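Subject: Re: [cell-planning] Gripper budget, second round
From: Birthe Þrastardóttir

Ragnheiður Ragnarsson wrote:
> I have 747 left in the tooling line and would like to spend it before
> the books close in August. Can we order the spare finger sets now, or
> do you still want to wait for the simulation work? Milgate says 157
> per set, and delivery is 9 weeks whichever finger we pick.

Hi Ragnheiður,

I would order 2 sets now and hold the rest. At 157 each that is 314, so you keep 433 for the adapter plate and freight. Damgaard has not quoted the plate yet - I asked again this morning.

The finger shape is the part I can't settle for you. We are still working in simulation with the two-finger model, slanted tips, flat gray inner faces. Paltach wants a longer finger for the deep bins and Beltov wants to keep the one we have. The spare sets fit either plan if we buy the standard length, and the long ones can go on next year's request.

My list, in the order I would do it:

1. Get the plate price from Damgaard in writing. The last one left out the bolts and we paid for them out of the repair line.

2. Agree on the finger length using the simulated gripper, open and with nothing in it, before anybody signs for the long version.

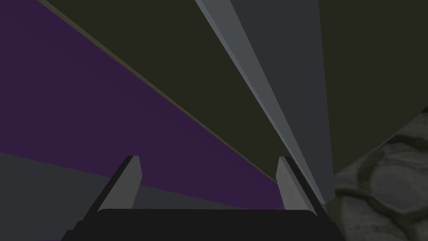 3. Send Milgate the order for 2 standard sets. Ask them to put the part number on the invoice this time.

4. Move whatever is left to the cable and hose line. It always runs short.

I can do 1 and 3 if you take 4. I'm offline Sunday but will read mail after that.

Birthe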